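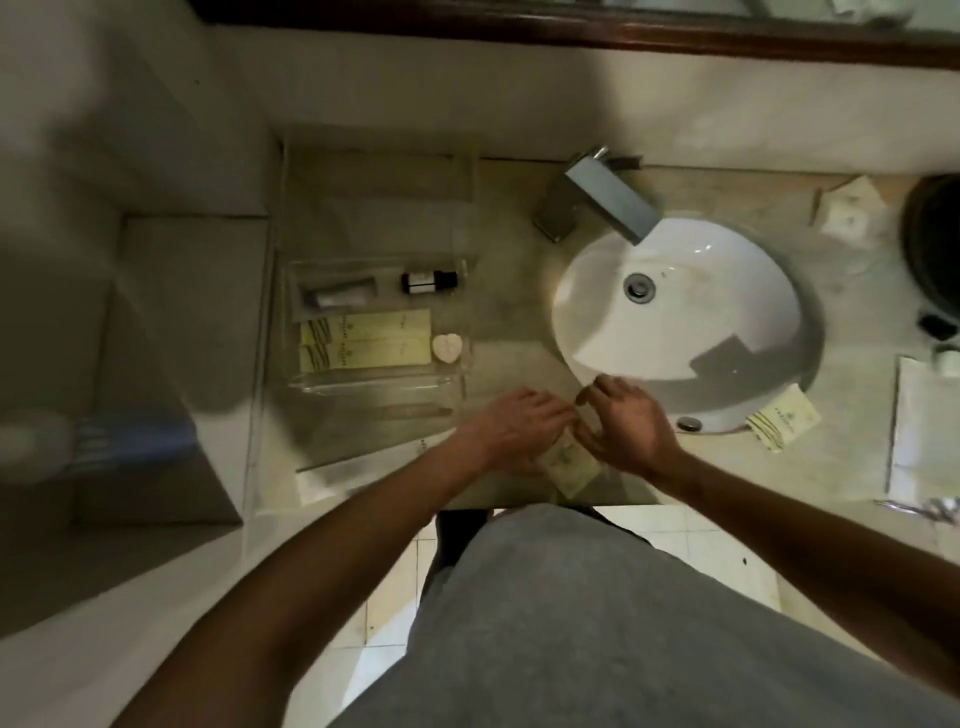
Bartosz Cieślak says the job is mostly stairs and that I should put that first, so there you go, it's first. The Ilora is a tall, skinny house with guest rooms on three floors, no elevator, and a linen closet that whoever built the place decided to put in the basement. If that hasn't scared you off, hi! I'm looking for a part-time housekeeper to start in April, and I'd love for it to be you.

A little about us. The Ilora is a guesthouse at 243 Besnard Road in Zunadbridge, up the hill from the old ferry landing. We have eight rooms. I took it over from my aunt, who ran it her own way for a very long time (shag carpet, one phone in the hall, no checking in after supper), and I've been dragging it slowly into the present ever since. Our guests are mostly walkers, people visiting family in town, and in summer a fair number of wedding guests who come in late and want their eggs even later. They're a nice bunch. A lot of them come back every year and will know your name by the second visit.

What the work is

You'd be turning over rooms: stripping and making beds, dusting, vacuuming, cleaning bathrooms, restocking soap and tea and the little things people forget to pack. You'd also keep the breakfast room and the front hall looking decent, and fold whatever comes back from the Oltari, who do our sheets and towels and bring them to the side door in the morning. The bags are heavy, but you won't be hauling them up by yourself – that's what Bartosz and I are for.

Bathrooms are the part people worry about. Ours are small and they all have a window, thank goodness. I'm picky about mirrors and hair in drains, and pretty relaxed about everything else. I don't want towels folded into swans. Please don't fold the towels into swans. 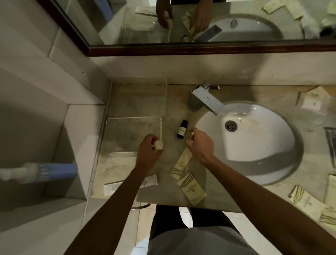

The hours are 24 a week, spread over four shifts, and each one starts at 9:30 in the morning and finishes at 3:30, with a paid half hour for lunch. Lunch is whatever I've made, usually soup, or you can bring your own and I promise not to take it personally. One of the four shifts will fall on a weekend. We make up the schedule a month ahead and I try hard not to mess with it once it's on the wall. Between November and February things go very quiet and the shifts get shorter, but I pay the same weekly amount all year, so you can plan your rent.

Pay is $24 an hour, every other week, by direct deposit. Tips left in the rooms belong to the person who cleaned the room. You get paid vacation from your first day, and a parking spot in the back, though it's a tight one and I'd suggest a small car or a bike.

Who I'm hoping to hear from

You don't need hotel experience. The best housekeeper I ever had came to us from a plant nursery, and before that she'd driven a school bus. What I care about is that you show up when you said you would, that you can work on your own with the radio going, and that you tell me when something's broken instead of quietly putting a towel over it. You should be okay with stairs (see Bartosz, above), with bending and lifting, and with a dog. The dog is Pepper, she's old and wide and she sleeps on the second-floor landing, and you will have to step over her.

You'll be around our regular cleaning products all day. We use unscented ones wherever they do the job. If you've got allergies or sensitive skin, tell me and we'll figure out what works for you. Same goes for anything else that would make the job easier. I'd much sooner buy a different vacuum than lose a good person over it.

English is handy for chatting with guests but it doesn't have to be perfect. Bartosz speaks Polish and enough Spanish to get by, and I speak loud.

How to apply

No cover letter, please, I never know what to do with them. Just write me a few lines saying who you are, what you've done for work lately, and which days you absolutely can't do. If you've got someone who'll say a kind word about you, add their number. You can drop your note through the door or hand it in at the front desk any afternoon before five. Calling is fine too, but I'm usually up a ladder or in the kitchen, so leave a message and speak slowly.

I'll get back to everyone, even if it's a no. If it looks like a fit, I'll ask you to come by for coffee and a walk through the house, and after that a paid trial shift with me, so you can see how we do things and decide whether you can stand my singing. I'm hoping to have someone picked before the end of March, with the first couple of weeks of April for learning the ropes before the spring crowd arrives.

Oh, and use the side door when you come. The front one sticks.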